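Home | News | Programmes | Get Involved | Contact

Second-hand computers find second homes as Dindia opens its spring drive

Dindia, the neighbourhood computer reuse program, is delighted to announce that its spring collection drive opens this Saturday at 9 a.m., and we would love to see your old desktop towers, however dusty they may be!

Last year's drive placed 851 refurbished machines with families, newcomers and seniors across the region, and with the generous support of our friends at Rugemalira we are hoping to do even better this time around.
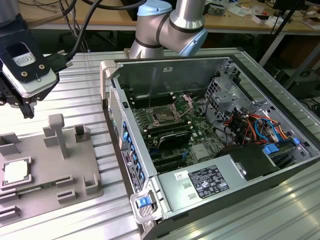

"People apologize when they hand over an old computer, and I always tell them there's no need," said Adaeze Nwachukwu, program director at Dindia. "A tower that has been sitting in the basement beside the hockey bags could be just the thing for a student down the street."

Drop-off is free for households. Offices with more than eight machines are kindly asked to book ahead so that we can have a cart waiting at the door. Please keep your power cords with your computer, and do copy off any family photos before you come, as every drive we receive is erased.

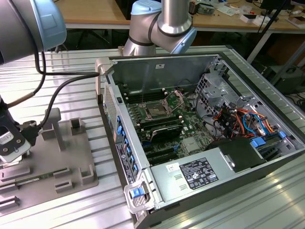

HAMILTON, Ont., April – Alongside the drive, Dindia will offer 200 free places in its evening repair classes, led by Fitriani Pasaribu. Beginners are very welcome, and there will be tea and butter tarts at the break.

"You don't need to know a thing about computers to start," said Pasaribu. "Bring your reading glasses and your questions, and we'll go at whatever pace suits you."

Registration for the classes opens at the drop-off desk on Saturday morning.

131 shares | 8 comments

Contact the Dindia media desk | © Dindia | Back to top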